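Notes orateur – atelier Rafferty, 17 mars 2022
Le kit de préhension à main Orngate

Bonjour à tous. Je remercie Tracey Rowbotham pour l'invitation (penser à sourire, penser à respirer !).

Démarrer par la prise en main. Le kit Orngate, c'est deux pinces que l'on tient soi-même : on fait la tâche avec, comme avec ses doigts, et l'enregistrement sert ensuite à entraîner le bras. J'ai passé 19 jours dessus et j'ai rarement eu autant de plaisir à ranger des pinceaux.

Ce qui m'a plu :
Le geste reste naturel. Au bout de deux séances on ne regarde plus ses mains, on regarde l'objet.
Les objets fins. Un manche de pinceau, c'est étroit, ça tourne, ça glisse – et pourtant on apprend vite à le garder droit.
Le montage, vraiment simple. Saoirse Hayes a tout installé pendant que je cherchais une rallonge.

Ce qui m'a moins plu, il faut le dire aussi :
Le poids, en fin de journée. Prévoir des pauses.
Les plastiques transparents. Un organiseur en acrylique, avec ses reflets, reste un vrai défi pour la vision.
La notice, trop courte sur l'étalonnage. Celle de Garell est bien meilleure.

Ralentir ici. Poser la question à la salle : qui a déjà essayé de glisser un pinceau dans un compartiment étroit avec une pince ? Laisser répondre.

Passer à la tâche de rangement.

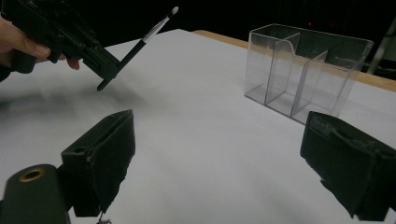 Pour le prix, renvoyer vers Ollard, qui distribue le kit et en prête un à l'essai dès avril. Garder du temps pour les questions, et faire circuler les pinces dans la salle.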